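作業ノート 2月 共同工房Stirnwood 奥の作業台

CPU載せ替え、続き。

前回までのおさらいを自分用に。ジャンクで引き取ったサーバーのケースを床板ごと台に固定して、アームでCPUをソケットに置くところまでを全部機械にやらせたい、というのが今期のお題。人間がやれば数秒の作業なのは百も承知で、だからこそ面白い! 指先で何となくやっていることを、ひとつずつ数字に直していくのが楽しくて仕方ない。

グリッパーの制御は前からのPlekexの基板。手首のカメラの配線を引き直した。アームを大きくひねると映像が途切れる件は、ケーブルの束ね方が悪かっただけだった。結束バンドを関節の手前で止めて、余長をひと巻き持たせたら、ひねっても落ちない。2日悩んだのに直すのは5分。まあそういうものだ。

把持のパラメータは、閉じ側の指令値を636に変更。前は強すぎて、つかんだ瞬間にCPUが指の間でくるっと回っていた。弱くすれば滑るし、強くすれば逃げる。636はいまのところ機嫌がいい値。単位はドライバの生の値なので、Keskinenのサーボに替えた人はそのまま使わないこと(向こうはスケールが違う)。

午後は通しで17回。記録はいつもの共有フォルダの「socket_feb」に入れた。CPUは練習用の死んだやつなので、落としても心は痛まない。ソケット側のピンは痛むので、下降速度は最後の区間だけ別に絞ってある。

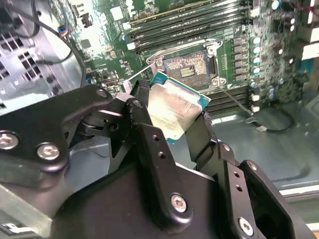
榊原(Stirnwood 機械班)

ロードプレートを開けたソケットの真上、降ろす手前の姿勢。見てのとおりCPUが傾いている。いま一番の敵がこれ。左の爪は側面に押し当たっているのに、右の爪は下の角のあたりで受けているから、力の線がずれて、回そうとする向きに働いているのだと思う。そのまま真っ直ぐ降ろしたら角から接点に突っ込むので、この姿勢のときは降下に入らせない。

対策案を書いておく。

案1、つかむ前に整列させる。トレイの角に一度押し付けて、向きをそろえてからつかむ。機械屋としては一番素直な案で、治具はもう半分できている。トレイの壁は低めに削らないと指が当たるので注意。

案2、爪の先を作り直す。いまの黒い爪は平らで、基板の縁に引っかかるところがない。先端に浅い段を付けて、縁を下から少しだけ受ける形にしたい。Tekbridgeの樹脂で試作を2組。段が深いとソケットの枠に当たって抜けなくなるはずなので、まずは控えめの寸法から。

案3、傾きを映像で測って手首で打ち消す。かっこいい。やりたい。でもヒートスプレッダの面が光を拾って、ところどころ淡い金色に見えるくらいなので、輪郭の検出がすぐ迷子になる。基板の青緑の縁が細く見えるから、そっちの色を拾うほうが筋がよさそう。照明を横から当てる、紙で拡散させる、くらいは次にすぐ試せる。

順番は1、2、3でいく。3から始めたい気持ちは抑える(抑えられるか?)。

障害物について。ソケットの左側から出ている固定レバーが、細いくせに進入経路のいやなところにいる。斜め左下に伸びていて、左の爪のすぐ上で終わっている。今のティーチング点だと余裕がほとんどない。進入をもう少し右に寄せたいけれど、右は右で四角い部品の列とコンデンサが並んでいるので、寄せすぎると今度はそっちが心配。上下にはメモリスロットの列。つまり四方とも何かある。経路は真上からの垂直降下を基本にして、横移動は全部高いところで済ませる。中継点を4つに増やして、最後の点だけ速度を落とすように書き換えた。動きが急にお行儀よくなって、見ていて気持ちがいい!

ケースの中の配線は、ソケットの近くを通るものだけでも端に寄せておきたい。金属の床の上に、白いプラグの付いた細い黒ケーブルが遊んでいる。いまの経路には入らないが、アームを右に退避させる版を試すなら先にテープで留めること。

気付いたこと、細かいもの。
・爪の付け根の六角穴ボルトは作業の前に増し締め。左の指のピボットだけは締めすぎると動きが渋くなる。
・原点復帰のあと、最初の一回だけ高さがわずかにずれる。二回目からは出ない。暖機の問題かもしれないし、エンコーダの読み始めかもしれない。未調査。
・ケース左の通気口の壁は銀色の金属で、カメラの自動露出がよく引っ張られる。露出は手動固定に変更済み。
・ソケットの接点面を触った人は必ずノートに書いてください。ピンの曲がりを疑うときに困る。

個人的には今日の通しはかなり手応えがあった。前は上空まで持っていくだけで落としていたのに、ソケットの真上で悩めるようになったのだから、悩みの質が上がっている。傾きさえ取れれば、三角マークの向き合わせに進める。そこはまたそこで沼だろうけど、楽しみ。

次回やること
トレイの治具の残りを削る。
爪先の試作、段付きのデータを出力に回す。
横からの照明、まずは手持ちのライトでいいから当ててみる。
原点復帰直後のずれ、ログを取りながら再現させる。

アームの電源は落としてある。制御用PCはログの変換中につき、朝まで消さないで。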